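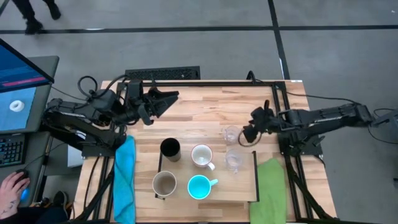 Alcides Amaral objected to the order of the previous revision, saying that with the arms bolted on before the frame was squared he had to take both off again, and that the cable instructions should come before power-up. Both points are taken. The order in this section has changed, and builders working from a printed copy of the January revision should discard it.

4. Assembling the two-arm table

Section 4 covers the Skallcombe table as built in the Ruravance shared workshop: a butcher-block top, black aluminum extrusion along the back and both sides, and one arm on each side facing inward. The front stays open. Drive settings are in Section 6.

4.1 Frame and top

1. Cut the back rail to 1698 mm and each side rail to 1060 mm. Deburr all ends.
2. Lay the rails upside down on a flat floor and join the two back corners with the corner brackets. Finger tighten only.
3. Measure from each back corner to the front end of the opposite side rail. Adjust until the two measurements match, then tighten the brackets in small steps, alternating corners.
4. Fit the legs and turn the frame over. Two people are needed for this.
5. Set the top in place and fasten it from below through the slotted tabs. Leave the screws a quarter turn short of tight so that the wood can move.

Note: Oil the top on both faces before fitting it. A top oiled on one face will cup within a few weeks in a heated room.

6. Level the table with the feet. Check along the back rail and then along each side rail.

4.2 Mounting the arms

CAUTION: The arms must be unplugged at the wall for all of 4.2 and 4.3. The switch on the Tidener supply does not disconnect the motor bus.

1. Slide the T-nuts into the side rails before offering up the base plates.
2. Place each base plate so that its front edge is 118 mm behind the midpoint of the side rail. Use the same offset on both sides.
3. Tighten the base plate bolts to 14 N m.
4. With a helper holding the arm, fold it fully and lower it onto the plate. Fit all bolts before tightening any.
5. Move each joint by hand through its range. The motion should be smooth, with no contact between the links and the rail.
6. Extend both arms toward the middle of the table. The grippers must be able to meet. If they cannot, move both plates by the same amount.

4.3 Cables

1. Route each arm cable over the top of the links and leave a loop at every joint.
2. Fold and extend the arm slowly while watching the loops. No loop should pull tight, and none should drop between two links.
3. Tie the cable to the links only, never to a motor housing.
4. Bring the supply cable up from behind the frame with enough slack for the base to turn in both directions.
5. Check the gripper cable separately. A thin cable hanging below the fingers can catch a handle or a rim on the way down.

4.4 Operator station

1. Place the desk beside the table, with the monitor and keyboard on it.
2. Mount the stop button where the operator can reach it with the hand that does not hold the mouse.
3. Mark a keep-out line on the floor with tape. It should lie outside the full reach of both arms, including the grippers.
4. Keep the line clear of the walkway. People will pass behind the table during a run, and they should not have to step over it.

4.5 First run

CAUTION: Keep hands off the table while the motor bus is live. The arms may move when the bus comes up.

1. Support both arms in the folded position and switch on the supply.
2. Start the Haberkorn controller and wait for both arms to report ready.
3. Run the homing routine for one arm at a time.
4. Set the speed limit to its lowest value.
5. Lay out a flat tray and some mugs. Plastic or metal cups are suitable for early trials - move on to ceramic and glass once grip force has been set as in 6.3.
6. Lower the open gripper beside a mug, stop above the tabletop, and check the clearance by eye.
7. Repeat with the other arm.

Note: Clear glass is hard for the camera to pick out against a pale top. Tune detection on opaque mugs first. A folded towel in a plain color on either side of the tray is a useful soft target for later trials.

8. Fold both arms before switching off. An extended arm drops when power is removed.

Related sections
Section 3: Parts and tools
Section 5: Camera mount and alignment
Section 6: Drive settings and grip force
Appendix B: Replacing a gripper finger

Skallcombe build guide | Last edited Fri 2 August | Contact the Ruravance workshop desk | Back to top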